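Packaging and the Consumer, Week 5 Handout
How a Package Opens (and Why It So Often Doesn't)

Welcome back, everybody. Last week we spent nearly the whole session on what a package does on the truck and on the shelf, and I promised that this week we would finally get to the kitchen counter. I'm glad, because this is my favorite part of the course, and I have been known to go on about it (you have been warned, and I will try to leave time for the lab sign-up at the end).

Please have your reading from the Kontogiannis packet next to you. We will mostly be in the second section, the one on seals, and I'll point back to it a few times. If you missed the session on barrier films, the short version is that a modern pouch is several layers glued or melted together, each layer with its own job, and the innermost layer is the one that melts to make the seal. Keep that in mind, as almost everything below comes back to it.

1. Two jobs that pull against each other

A seal has to hold. It has to hold through stacking, vibration, a ride in a hot van and a drop off the checkout belt. Then, at one particular moment chosen by the customer, it has to let go, and it has to let go in a nice straight line without throwing crackers all over the floor. You can see the trouble right away. Make the seal stronger and the plant manager is happy, and the complaints start coming in from people with sore hands. Make it weaker and the customer is happy until the day a bag arrives already open.

When I worked on the Trelter line, years before I taught anything, we changed a seal setting on a Monday to stop leakers, and by the end of that same month we had 178 letters about bags that wouldn't open. Letters, on paper! Some of them came with the bag enclosed, still shut. I kept a few and I'll pass them around if we have time.

2. Three kinds of seal you should be able to name

Lock seal, also called a weld. The two inner layers melt completely into each other. Pull on it and the film tears before the seal does. Good for liquids and anything heavy, and it nearly always needs a notch or a tool.

Peel seal. The inner layer is blended with something that doesn't quite want to bond, so the two sides come apart cleanly when you pull. Think of the lid on a yogurt cup. The peel force is set by the blend and by the sealing temperature, and the temperature window can be annoyingly narrow, which we'll see in the lab.

Reclosable seal. A pressure-sensitive layer, as on the flap of many wipes and pocket tissue packs. It opens at a low force and is meant to be pressed back down. These flaps do lose their grip as dust and lint collect on them, and a good deal of design work goes into making the last opening feel something like the first.

Students often mix up the second and third, so here is the check I use: after opening, press the two sides together. If the package stays closed on its own, you have a reclosable seal.

3. Measuring it

We clamp one side of a sealed strip in the lower jaw of the tester and the other side in the upper jaw, and pull them apart at a steady speed. The tail of the strip can be left loose, supported by hand, or held at 90 degrees to the pull. Whichever you choose, write it down, and stay with it for the whole batch. The same seal can give you quite different numbers in the three positions, and I have watched two perfectly reasonable labs argue for weeks over a difference that came down to how the tail was held.

For our own work we'll cut 30 strips from each film. That sounds like a lot of cutting, and it is, but seals vary along their length and a handful of strips will fool you. Bring a snack. (Not one of the samples, please. It has happened.)

Look at the whole curve and not only at the peak. A customer feels the peak as the "will it start" moment, and the flat part afterward as the "will it keep going" moment. A high peak followed by a sudden drop is your classic exploding chip bag.

4. When people give up and get a tool

Every household has its own order of attack. Fingers first, then usually a second try from the other end, then teeth (dentists would like a word), and finally whatever is in the drawer. In the Ondia home-use study, which we'll read in full next week, the reach for a tool is treated as its own event and written down separately, and I think that was a wise choice. A package that needs scissors has not necessarily failed. A vacuum-sealed brick of coffee is expected to need them. A pack of crackers for a lunchbox is another matter.
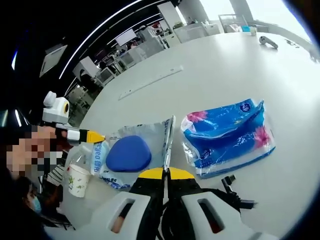

On exactly this point a former student, now at Hivaris, wrote to me that we count the wrong thing when we record only whether scissors were used, and that the useful question is whether the person expected to need them before they started. I have thought about it a good deal since, and I've added an expectation question to our observation sheet. You'll find it at the top, before the opening attempt, and it does need to be filled in first or it's worthless.

Scissors also change what happens next. A straight cut across the top of a pouch takes the zipper with it if the cut line is printed too low, and then the reclosing feature you paid good money for ends up in the trash. When you lay out your own pouch for the project, leave a generous gap between the cut line and the zipper, and remember that people cut at a slant.

5. For next time

Read the rest of the seals section, and the first half of the Ondia study.

Choose one package from your own kitchen and write a page on how it opens. Name the seal type, say where your hands went first, and tell me what you expected before you touched it.

Project drafts are still capped at 3000 words, drawings not included. Lab sign-up is on the course page, and the early slots fill fast, so don't wait on me to remind you again (though I probably will).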